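Oiling a maple board – how often is too often?

breadbin_628
I've got a big maple board from Plodard and it's gone all thirsty looking since I started washing it properly. The leaflet says oil it monthly. My mum never oiled a board in her life and hers is older than me! Who's right?

kettleandtoast
Your mum, mostly. I do mine when water stops beading on it, maybe three times a year. Wipe it on, leave it overnight, wipe off the extra. Job done.

Marrowfat
Three times a year is far too little if it's washed every day. I had one split right down the middle doing that. Monthly for the first year, then ease off. And do both sides, or it'll cup.

kettleandtoast
Bet yours split from being left in the sink, Marrowfat. Mine's had 90 Sunday roasts carved on it and it's still flat as anything.

Marrowfat
It has never been near a sink, thank you. It was next to the radiator though, so I'll give you half a point.

tinoftreacle
I'm using the Seler board oil at the moment and it's all right, bit of a smell for the first day. The Kiris one is more of a wax and I found it sat on top and went tacky – might have been me putting too much on. Please don't use olive oil, whatever your nan says. It goes rancid and you'll be chasing the whiff round the kitchen for weeks.
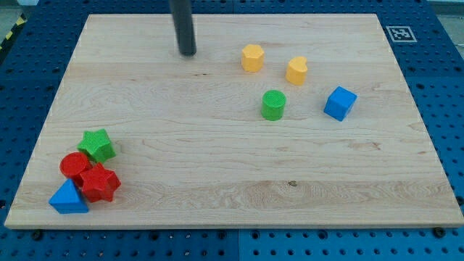 Oh, and small knots are nothing to worry about as long as they're tight. If you can get a fingernail into one, that's where the onion juice will go and you'll want to fill it.

breadbin_628
Right, so both sides, and no olive oil (I had the bottle in my hand, oops). Would you sand it first? It's gone a bit furry.

kettleandtoast
Quick once over with fine paper, along the grain. Then damp cloth, let it dry, same again.

Marrowfat
Agreed, for once. Still say monthly.

Page 1 of 1 | 1,853 views | Contact us | © Ateş Kitchen Forum | Back to top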